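Helpers wanted for our two-arm robot build, Ukwood shared workshop

We look for 2 people who like mugs and patience. The arms must learn to take a mug by the handle and put it on a coaster.

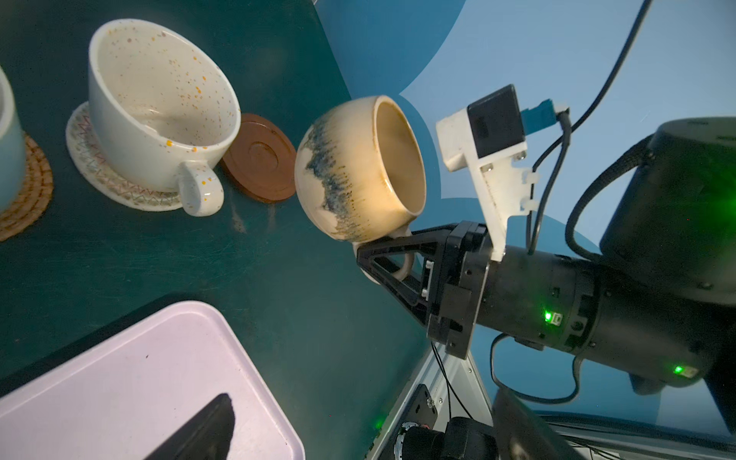

You will guide the arms by hand control on Monday evenings. No experience is needed, we teach you.

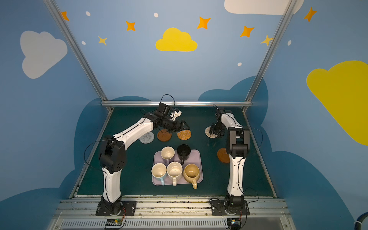

Pay is 80 for one evening, and tea is free. Please bring closed shoes.
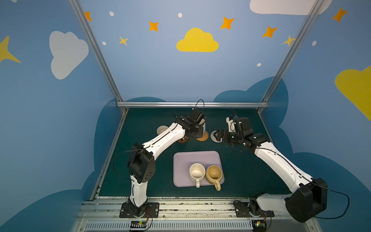
To apply, write a few lines to Adwoa Opoku or ask for Yannick at the workshop desk.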